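Skisberg rye, one loaf at a time
29/10/2022

She has been up since before it was light and she wants to get this over with. Coffee in one hand, scraper in the other. "Ask me while I shape," she says, so I do.

The bakery on Skelen Street sells one bread. Dark rye, sour, heavy as a brick. 120 loaves on a Saturday, fewer midweek. She used to do rolls and a cinnamon thing as well. Dropped them in September. "I was tired and the rolls were boring. People complained for a week and then they bought rye."

The starter came from her aunt in Boltach, in a jam jar, on a bus. It gets fed twice a day, more in the summer. She won't give it a name. "It's flour and water. I don't name my shoes." 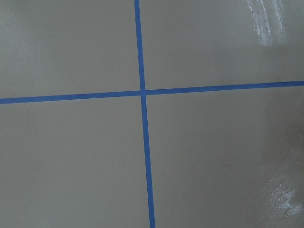 How long does the dough sit before it goes in the oven?

"Eight hours in the cold months. When it's warm I go by the smell and how the top cracks."

The flour is from the Jemal mill, coarse, and she says the last delivery was too fine – she baked with it anyway and the crumb came out gummy. Sold it at half price with a note on the door. Regulars bought it for toast. One asked for it agian the week after.

Would she open a second shop? She laughs, then dosen't. "With what hands? I've got five shelves and one oven." The oven is old and runs hot on the left, so the loaves get turned halfway.

Best way to eat it, she says, is the day after, thin, cold butter, salt. Not warm. She is firm on that. Then the timer goes and she's off to the back, still talking, something about caraway – she's against it.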